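Jundwood Residential Services
Household Skills Program: Laundry Sorting and Return
Speaker notes, staff session, October
Presenter: Mehwish Khokhar

Opening

Welcome the group and confirm that everyone has the printed handout. Questions may be taken at any point. The session closes at 3 with the sign-out sheet.

State the scope. This talk covers the period between the end of the drying cycle and the return of clothing to residents' rooms. Washing temperatures and detergent are covered in the Gedotow module and should not be discussed at length.

Slide 2. Why small items are a separate subject

The laundry office logged 391 missing-item reports over the past program year. Of these, 300 concerned socks. Pause here. Staff often assume that the machines are at fault. Our review of the reports points to the sorting table: socks were folded into other garments, set aside without a label, or returned to the wrong room.

Ask: at your site, where does a single sock go when its match cannot be found? Allow two or three answers.

Slide 3. Preparing the surface

Sorting is done on a table, never on a bed or the floor. The table is wiped before each load. Older wooden tops hold marks from drinks and cleaning products, and a mark that remains after wiping should be reported on the maintenance form. Clean clothing is kept clear of it in the meantime.

Slide 4. Order of work

Large items are folded first and moved off the table. Shirts and trousers follow. Socks are left until last and spread flat, one by one, with the toe and heel pulled into shape. A sock that is still bunched is difficult to match by length or by knit, and pale colors are easily confused under warm lighting.

Refer to the photograph and give the group a moment to look at it before moving on. 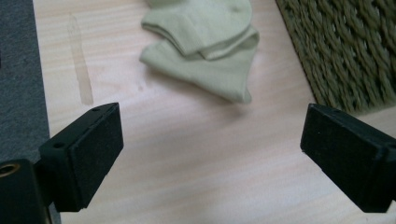
Slide 4: Pale green sock on the sorting table, before flattening.

Ask the group to name what they would check first. Expected answers: cuff, length, shade, name tape.

Slide 5. Unmatched items

Each unmatched sock goes into the tray marked with the wing name and stays there for two wash cycles. After that it is entered in the Gamex log and sent to the laundry office. Staff should not discard single socks at the site.

The Xu building has used this procedure since the spring. Its supervisor has agreed to take calls from other sites.

Close

Collect the handouts with completed site details. Remind supervisors that name tape orders are placed in packs of 200 and require a signature.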